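Workshop notebook, Sunday, late

Stall mats, the Orum saddle, and a mare who won't turn left

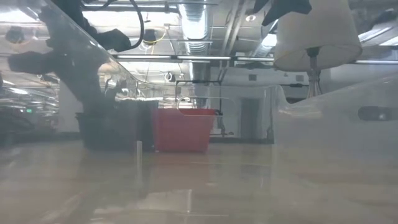 2 min read

Okay, catching up before I forget all of it. Started at 6:30 with the Orum saddle that Glória Marinho dropped off, the cutting saddle with the deep flat seat. She says it pitches her forward every time the mare drops and sweeps left, and she's been blaming the mare for a month. I had the fleece off by seven and the left bar is packed down a good bit more than the right (you can feel it with your thumb, no need for the gauge). I pulled the old wool felt and cut new pieces from the Erkis roll. Still need to skive the front edge. My good skiver is dull and I was too tired to sharpen it properly, so that waits.

Rigging next. Near side latigo keeper has a crack starting at the second hole. I oiled it, looked at it again, and decided no, it gets replaced. Glória, if you're reading this over my shoulder again, yes, I know you only asked about the seat!

Weighed the saddle twice out of curiosity, stripped and then with the new felt laid in. Wrote both numbers on the tag and then the tag went in the wash bucket. Great.

Now the mare. She's called Flultov, she's out of Mac Carthaigh's old broodmare band, and I like her a lot. Segundo Salazar rode her this afternoon in his own saddle, so we could rule things out, and she was stiff to the left for him too, only less. So it's a bit of both, I think. He worked her on the flag first — slow, lots of stopping and backing — and then on three heifers. She reads them fine. She just braces in the ribs going left and ends up half a stride behind. Segundo scored his own practice run a 147 under the two-judge setup we use at home. I'd have said lower, but he's allowed to like his own horse.

Things I want to try this week:

Trace her back again with the flexible curve, after work and before.
Ride Glória's saddle with the new felt and no shims. Then one thin shim, left front only.
Ask the chiropractor to check behind the shoulder.
Fewer cattle. Two is plenty for her right now.

Order note: felt is nearly gone. The Erkis half roll was 91 dollars last time and the full one is 257, so it's the full one if Segundo will go halves. Also latigo leather, burgundy, and a box of the long ring-shank nails.

Left the saddle upside down on the stand with the glue clamps on. Please don't move it before noon.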